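Datasets > Manipulation > Drullamo Bin Demos > README

Last updated: Jan 14, 2024

# Drullamo Bin Demos

Teleoperated and hand-guided demonstrations of a robot arm picking mixed objects out of a metal bin. Recorded at the Onitberg lab. Maintained by Shigeru Sugiyama and Houda Naciri.

## What is in the set

The release has 807 episodes. Of these, 268 were recorded by hand guiding and the rest by remote control. Each episode is one attempt to take one named object out of the bin and put it down on the table. Failed attempts are kept and marked as failed.

There are 28 objects in the pool. An operator puts a handful of them in the bin before each session and does not tidy them. If two objects end up touching or one lies on top of another, they stay that way. The object list with weights is in `objects.csv`.

## Layout of the files

```
drullamo/
 episodes/
 ep_0001/
 joints.csv
 gripper.csv
 side.mp4
 meta.json
 objects.csv
 splits.json
 calib/
```

`joints.csv` has one row per control tick, with joint angles in radians and a timestamp in seconds from the start of the episode. `gripper.csv` has the commanded opening and the measured opening. The two do not match when the fingers close on something soft, so use the measured value if you care about contact.

`meta.json` holds the operator code, the demo mode (`hand` or `remote`), the target object, the outcome and a free-text note. Most notes are empty.

## How the demos were recorded

For remote control, the operator sits where the bin is in direct view and drives the arm with the Jokisico input device. Translation and rotation are on the device, and the gripper is on a foot switch. Speed is capped in software. We tried a higher cap for the first few sessions and dropped it – operators overshot the bin walls too often.

For hand guiding, the operator holds the wrist and moves the arm through the task with gravity compensation on. The operator's hands and forearms are in the video for these episodes. If you train on images, you will want to filter by mode or mask them.

The camera is fixed and does not move during a session. It looks down into the bin, which sits on a wooden tabletop with the KUKA arm reaching in from the right. An orange-handled spring clamp is on one upper corner of the bin, and there is blue tape by the sheet of cardboard on the left. Objects differ a lot in how they grip: the blue fuzzy duster folds up between the fingers, while the round orange disc has to be taken by its edge.
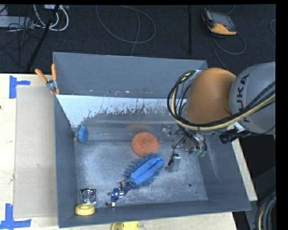

## Known problems

- The bin is bare scratched metal and it reflects. Bright objects can show up as a blurred patch of color on the sloping walls, and a simple color threshold will pick up both.
- The arm and its hose bundle hide part of the bin in many frames. There is no second view.
- Cables lie on the carpet behind the table and they shift between sessions. Don't use the background to register frames.
- In 5 episodes the gripper log starts late. They are listed in `splits.json` under `late_gripper` and are left out of the train and test splits.
- Clock drift between the video and the joint log is corrected per episode. The offset applied is stored in `meta.json` as `video_offset`.
- Operator habits are visible in the data. One operator nearly always comes in from above and the others drag objects to a wall first. Split by operator code if this matters to you.

## Splits

The default split is by session, so no bin arrangement appears in both train and test. There is also a split by object, `unseen_object`, where the test objects never appear as targets in training. They may still be in the bin as clutter.

## Loading

```
from drullamo import load
eps = load("episodes", mode="remote", outcome="success")
```

The loader needs Python 3.9 or later. It resamples the joint log to the video rate by default. Pass `resample=False` to get the raw rows.

## Planned

More hand-guided episodes are due in May, with the same bin and a new set of fingers. Houda is also reworking the `calib` folder so that it matches the format used in the Hamada set.

## Contact

Questions about the recordings go to Shigeru Sugiyama. Questions about the loader and the splits go to Houda Naciri. Please give the episode number when you report a bad file.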